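Pumpkin buns and the purple plate: a talk with the woman who sets the Rocha table

Posted 29 March 2023

Caught her between two phone calls. She had maybe half an hour. She runs the table side of Rocha, the little tableware and pretend food shop on the second floor over the old Ollell print works, and she talks fast, so apologies for anything I got down wrong.

First question, the obvious one. Why purple?

"Lavender," she says. "Not purple. People come in asking for purple and leave with lavender." She wanted one plate color that anything orange would look good on. Tried white first. "White on a white table, you lose the rim. You're setting things down on nothing."
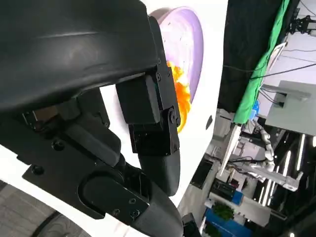
Something bright orange and yellow on the lavender plate, white table under it.

The food side came later, in January of last year. A daycare asked for a set that went past the usual fried egg and slice of pizza. She went home and made a list at the kitchen counter, crossed out most of it, kept the squashy ones. "Soft shapes. Things with folds in. A kid will pick up something with folds before anything smooth, every time, I'd put money on it."

Does it matter if they can't tell what it is?

"No! That's the good part." One parent called a piece of hers scrambled egg, the next one called it a pepper, a small boy told her it was a fox. She wrote fox in the order book. It's still in there.

We got onto how she lays a table, which is what I'd come for really. She has rules. Fragments of rules. Plate goes down first. Cup at the upper left, handle turned in. Food to the sides, never on the plate to begin with, becuase the whole game is getting it there. "If it's already on the plate you've finished. Where's the fun."

She does this for the Flundlow open days too, on a borrowed table, and always with less room then she was promised. The last one, she had 10 minutes to lay everything out and forgot the cups in the car. Went back down, came up, the plates had been stacked by somebody being helpful. Started over. 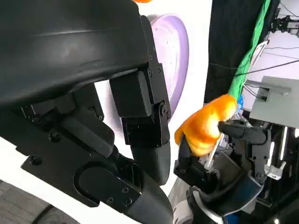 "And you don't fuss at people about how they hold it," she goes on. She's quite firm here. Grip it by the end, squash it in the middle, pass it hand to hand before it goes anywhere near a plate, all fine by her. She used to hand out a card with steps on it. Took the card away after 4 open days. It was making grown-ups bossy.

What about washing up? Plates and mugs in warm water, plain soap, dry with a cloth, no scrubby pads. The shiny finish is the first thing to go. She did a whole batch with a scouring sponge once, years back, before Rocha, when she was still packing orders for Lesus. Had to sell them as seconds. "You could see every circle I'd made." The soft pieces she just wipes.

The catalog runs to 108 pieces now, which she thinks is too many. She'd cut it to 71 if it was only up to her. What goes? "Half the fruit." What stays? No pause at all. The pumpkin buns.

I asked if they were meant to be bread or squash. Both, she says. White bun, orange stripes coming out from the middle, like somebody piped a pumpkin onto a dinner roll. They were a fall thing at first and were supposed to come off the shelf with the rest of the fall things. People kept asking. So they stayed on.

She likes them in a pair, one either side of the plate. No two come out quite alike, some sit plump and some are kind of flat, and she's stopped sending the flat ones back. "Put a round one next to a flat one. It looks like somebody's kitchen. Two perfect ones look like a shop."

But you are a shop, I said. She laughed, then the phone went.

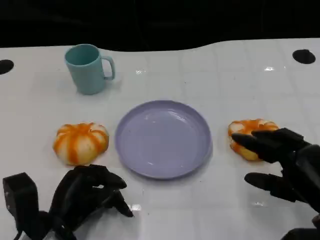

Teal mug, lavender plate, a pumpkin bun on each side.

Last thing, on the way to the stairs. New colors? She's thinking about a second teal, darker, for bowls. The supplier sent chips and she's got them taped up over the sink so she sees them in bad light as well as good. No decision yet. The one on the left is winning.

Rocha is open most afternoons, ring the lower bell. The upper one doesn't work.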